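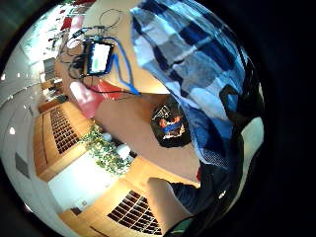
Candela Moya told me the worst part of any shared office is the cables, and she'd pay good money never to untangle one again. Well, I love it, and I'm looking for 2 people who do too! We're sorting out the front room at Ploro: clearing the wooden table, coiling the cords (there's a whole tangle of black ones), finding every bag a proper place and putting the cabinet in order. It's 16 hours spread over March, and I pay $300 each. Come Monday if you can, lunch is on me. Write to Iolanda Portela at the Ploro front desk.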